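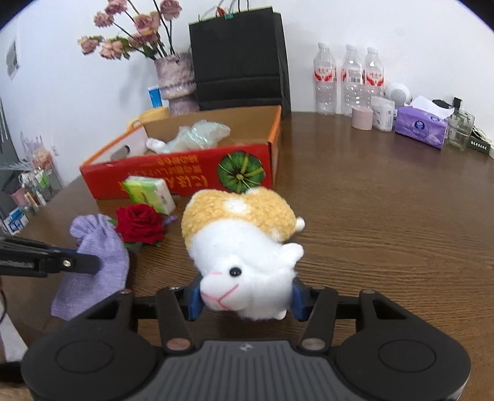 Chapter 6
When the Grip Fails

In this chapter
6.1 A dropped jar at Sustcombe
6.2 Force, friction and slip
6.3 What the fault log can and cannot tell you
6.4 Stopping safely with something in hand
6.5 Review problems

Picking up an object is the part of a handling job that gets the most attention during setup and the least afterward. Once a gripper closes on a part and the part comes off the table, most control programs treat the matter as settled. The arm moves, the fingers stay closed, and the next thing the program checks is whether the arm has reached the drop point. A good deal can go wrong between those two checks. This chapter is about that stretch of time.

6.1 A dropped jar at Sustcombe

On Jan 5, 2023, a two-finger gripper on the mixed-goods line at the Sustcombe packing site let go of a glass jar at shoulder height. The jar hit the edge of a bin and broke. A worker at the next station had leaned in to straighten a carton and was cut on the forearm. The cut needed stitches. The line was down for 71 minutes while the glass was cleared and the cell was checked.

The gripper had been supplied by Folten and fitted to an arm that was already on the site. It handled soft goods, small boxes and jars in no fixed order. The cell had run 1814 cycles since its last inspection, well short of the 3000 allowed between inspections, and nobody had reported a problem with it.

The first report blamed the finger pads. They were taken off, looked at and replaced, and the line was started again. Over the following weeks the gripper dropped two more items, both soft and neither of them noticed until the orders were packed short. In February the site asked an outside firm, Okafor, to go through the records.

Okafor found that the pads had been in fair condition all along. The fault lay in how the program chose its closing force. There were two settings, one for rigid items and one for soft items, and the choice was made from the item list sent by the warehouse system. When an item was swapped by hand on the table, the list was not updated. The gripper then closed on a jar with the force meant for a cloth pouch. It held well enough to lift. It did not hold when the arm sped up to swing across the aisle.

Three things are worth noting about this case before we go on.

First, the gripper did report something. The position sensor showed the fingers closing by a small amount during the swing, which is what happens when an object starts to slide out from between them. The reading was stored in the log and no part of the program acted on it.

Second, the guard around the cell had a gap on the side where cartons came through. The gap was on the drawings and had been accepted on the grounds that the arm never passed over it. The arm did not pass over it on the day of the accident either. The glass did.

Third, replacing the pads made the problem harder to find. New pads have more friction than worn ones, so the same low force worked for a while on more items than before. A repair that makes a fault less frequent can look the same as a repair that removes it. You will see this again in Chapter 9.

We will return to the Sustcombe case throughout the chapter. The log used in Section 6.3 is a shortened copy of the one Okafor worked from and has 351 entries. It was recorded with the Prirkidell logging package, and the column names have been left as they were.

Before you begin

You should be able to draw a force diagram for an object held between two flat surfaces (Section 2.4) and to read a timing chart (Section 4.1). If you skipped the part of Chapter 5 on soft and uneven objects, go back and read it now. A stuffed toy, a jar and a bag of loose parts each answer a squeeze in their own way, and the math in Section 6.2 takes that as known.

Key terms

Grip margin: the difference between the force applied by the fingers and the smallest force that will hold the object under the planned motion.

Slip: movement of the object against the finger surface while the grip is closed. Slip may be sudden or gradual.

Silent drop: loss of the object with no fault raised by the controller.

Hold-on-stop: a setting that keeps the fingers closed when the emergency stop is pressed – not every gripper has it, and on some it is off when delivered.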